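Sep 6, 2025

What a day! Up before the birds, and the parcel from Siv was on the step at last – my facsimile of the 1845 Sæther cookbook, all 310 pages of it. I read the fish chapter standing up in my dressing gown and my tea went cold. She salts everything! There's a whole page on potting shrimp in butter and mace, and I want to try it in March when the cousins come.
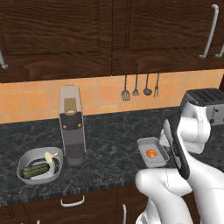
One curl on the little grey tray.

Rang Birger straight after and we argued happily for ages over what a "gill" of cream meant back then. He says the printer muddled it. I say the cook had her own favourite cup.
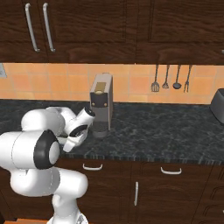

The puddings are my favourite chapter so far, all suet and currants and boiling for half a day (how did anyone get anything else done?). No coffee recipes anywhere, though, and I did look. I wonder what she'd have made of a grey single-serve machine and orange tiles behind it. Jellies tomorrow!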